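Filed under: Course Materials > Home and Table > Unit 4 Handouts

Prirnance Adult Learning
Setting a Plain Table
Unit 4: Baskets, mats and plates

Bring this handout to the March session. You will also need the Unit 3 sheet on washing and storing, as the section on linings refers back to it.

1. Where we are

In Unit 3 we sorted the cupboard. In this unit we put a few things out on a table and leave them there. The work is small. Most people finish the exercise in one evening and then change it over the following week.

A table that is in use every day needs three kinds of things on it: something that holds, something that protects, and something that serves. A basket holds. A mat protects. A plate serves. A thing can do two of these jobs, but it will do one of them better.

Keep the set small. A household table that is also used for mail, homework and sewing has to be cleared fast, and every extra object has to go somewhere.

2. Mat and plate

Choose the mat after the plate. Take the plate you use most, set it on the mat, and look at how much of the mat still shows. For a full meal you want a wide border, with room for a fork and a glass. For fruit or bread a narrow border is enough, and it is fine if the plate covers most of the mat.

Dark mats suit pale plates. A white plate on a dark green or dark blue mat is easy to find with the eye, which matters for older people and for anyone eating in low light. A white plate on a pale table tends to disappear.

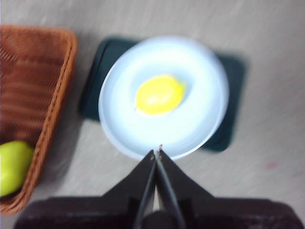

Square mats need less fuss than round ones when the plate is round, as the corners stay in view and tell you whether the mat is straight. Whether you care that it is straight is up to you. For a formal table, line the near edge up with the table edge. For a side table or a kitchen table, leave it.

Glazed plates slide on smooth mats. Test yours by pushing the rim with one finger. If it moves easily, use a cloth mat or put a piece of shelf liner under the plate.

Price is not a guide. In the Grastham catalog the plain white dinner plate is item 640 and the decorated version is item 877. They are the same size and the same weight. Buy the plain one unless you like the pattern.

3. Fruit on the table

Yellow fruit is the easiest to place. It shows up against white, brown, blue and gray. Green fruit gets lost on a dark plate, and dark grapes need a pale one.

One piece on a plate is enough for practice. Real lemons roll, so use a plate with a well in the middle. Play fruit is allowed for the exercise and is useful if you have children helping, but keep it off a plate that will be used for food until the plate has been washed.

When you move fruit between a basket and a dish:

- Lift it clear of the rim. Dragging it over the edge of a wicker basket marks the skin and, over time, breaks the weave.
- Put it down. Do not drop it, even from a low height. Bruises on lemons and apples show a day or two later.
- Turn it so the stem end faces down or away, if it will sit still that way.
- Leave a gap between basket and dish wide enough for your hand.

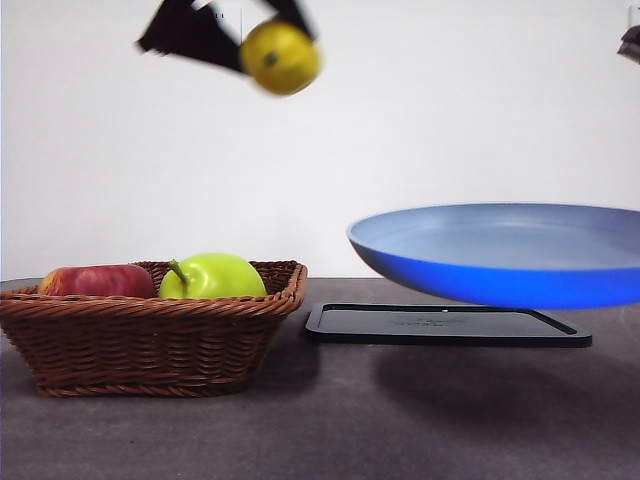

4. Wicker baskets

A rectangular basket uses table space better than a round one. It goes flush along a wall or an edge and leaves the middle free. Reddish-brown and honey colors hide wear. White painted wicker chips.

Unlined wicker is fine for lemons, onions and whole apples. Line it for bread and for soft fruit. Use plain cotton, cut large enough to fold over the rim, and wash it with the dish towels (see Unit 3).

Cleaning: shake out, brush along the weave with a dry brush, then wipe with a damp cloth. Do not soak. Dry away from the heater. The Ladefoged storage leaflet recommends a drop of oil on dry ends. I have tried it and would only do it on the outside.

5. The tabletop itself

Gray tops with a speckled or mottled finish hide crumbs. That is convenient and also a problem. Wipe them by habit, on a schedule, and not when they look dirty. Work from the back edge toward you, then do the corners. Rounded corners are kinder to hips and sleeves but crumbs fall off them onto the floor, so sweep last.

Before you set anything out, look at the bare surface from a low angle with the light behind it. Small spots show up this way.

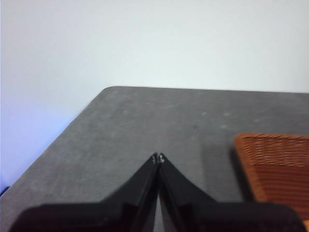
Fig. 3. Mottled gray top, rounded corner, plain wall behind.

6. Exercise for next time

Set out one basket, one mat and one plate. Add one piece of fruit. Leave it for a week. Write down each time you had to move something to use the table, and what you moved. Half a page is plenty.

Those attending at the Forkdale room should bring their own mat. Plates are in the cupboard.

Comments (3)

tablecloth_no
The finger test for sliding plates was useful. Four of mine failed. Shelf liner fixed it.

marl44
Is there a Unit 5 sheet yet? The link on the course page goes back to Unit 3.

pinehouse
I oiled the inside of my bread basket before reading section 4. The liner is now stained. Does baking soda get it out?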